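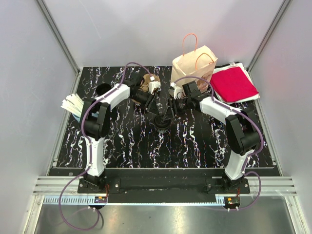
Page last changed: May 19, 2022
Posted by Endetmont Shared Rooms Office in Surfaces and Furniture
3 answers | 14 comments | 6 shares

Identifying and caring for a black tabletop with white veining

Our office is responsible for the furniture in the shared rooms at Endetmont. One of the tables has a black top with jagged white veins and small flecks of purple, orange and blue. It came to us with the room. There is no label, no invoice and no care sheet, and the previous office did not keep a record of the supplier.

We would like advice on three matters.

First, we need to know what the top is made of. The veining resembles marble, but we have been told that black stone does not normally carry colored flecks of this kind. Our cleaning schedule lists stone tops and all other tops under different products, and at present this table is on neither list.

Second, dull rings have appeared where cups were left overnight. They can be seen only from a low angle with the window behind them. Wiping with warm water has made no difference. A member of the cleaning team has suggested fine sandpaper, 200 grit, followed by polish. We have not given permission for this.

Third, small dark items are easily overlooked on the surface. The round black piece in the middle of the table is typical of what is set down there, and items like it have been missed when the room is closed for the day. We would prefer a remedy that does not involve covering the whole top, as users of the room like the pattern.

A replacement top has been quoted to us at $700, delivery not included. We would prefer to keep the present one if it can be put in good order.

Share | Save | 5 comments

Doucet Table and Counter Repair

The pattern alone will not settle the question of material. Black tops with white veins are sold in natural stone, in engineered stone, in coated board and as adhesive film laid over an older top. Colored flecks are more often found in a manufactured or printed surface, but they are not proof of one. We recommend the following checks, none of which will mark the table.

Look at the edge. On natural stone the veins normally continue over the edge and down the side. On a printed surface they usually stop at a seam, or the edge carries a separate strip with a pattern of its own. Film will often show a fold or a small overlap at the corners.

Look at the underside with a flashlight. Stone will be visible as stone unless it has been mounted on a backing board. A board top will show its core at any screw hole or cable opening. This is the most reliable of the checks and should be carried out even if the edge appears to give a clear answer.

Place a hand flat on the top and then on a wooden shelf in the same room. Stone will generally feel colder. The check is of little use if the table stands in the sun or near a heater.

Look for a repeat. A printed pattern will sometimes contain the same vein more than once. On a small table the repeat may fall outside the top, and its absence should not be taken as evidence of stone.

With regard to the sandpaper, permission should continue to be refused. A grit of 200 is far too coarse for finishing work of this kind. On film or printed board it will cut through the pattern, and the damage cannot be repaired. On polished stone it will leave a gray patch much larger than the ring, and this will be most noticeable on a black surface.

If the top is found to be film, a damaged section can be lifted and replaced provided that the same pattern is still sold. Please take a close photograph of the veining in daylight before contacting any supplier.

Helpful: 31 | 4 comments

Tesico Cleaning Advice Desk

The following routine may be used while the material is being confirmed. It is suitable for stone, coated board and film.

1. Remove all items from the area to be cleaned and pick up grit with a dry, soft cloth. Do not drag the cloth across the top.
2. Add a few drops of mild dish soap to 2 cups of lukewarm water. Wring the cloth until it no longer drips.
3. Wipe in straight lines from the back of the table to the front.
4. Wipe again with a second cloth and plain water. Soap film is a frequent cause of dullness on black surfaces and is often mistaken for damage.
5. Dry at once with a clean towel.

Vinegar, lemon, bathroom cleaner, scouring powder and the rough side of a sponge must not be used. Acid will etch marble, and the resulting marks look very much like cup rings. If the top proves to be marble, it is possible that the rings are etching and that no cleaner will remove them. A stone finisher should then be consulted.

If the top is not stone, the rings may be residue from hot drinks. Repeat steps 2 to 5 on a small area near a corner and allow it to dry completely before judging the result.

Furniture polish should be avoided in all cases. It gives an even shine for several days and then collects dust in streaks, and the white veins will take on a yellow cast over time.

Helpful: 22 | 3 comments

Olteck Office Services

We have the same problem with dark items on a dark table. A light tray solved it for us. Ours is plain white with a low rim, and anything small and black goes in the tray and nowhere else. The closing checklist now has one line that reads "tray empty."

A pale felt mat also works but collects lint.

We cannot comment on the stone question. Our table is painted.

Helpful: 9 | 2 comments

Reply from Endetmont Shared Rooms Office

Thank you to all who responded. The sandpaper request has been declined in writing. The underside will be examined when the room is next free, and the soap routine has been added to the schedule for this table in the meantime. A white tray has been ordered.

Share | Save

Related items
Cup rings on a painted desk
Replacing one section of adhesive film without a visible seam
Choosing a tray for a shared table
Coasters for public rooms: cork or felt
Yellowing on white veins after polish (moved from the January archive)
Dust on black surfaces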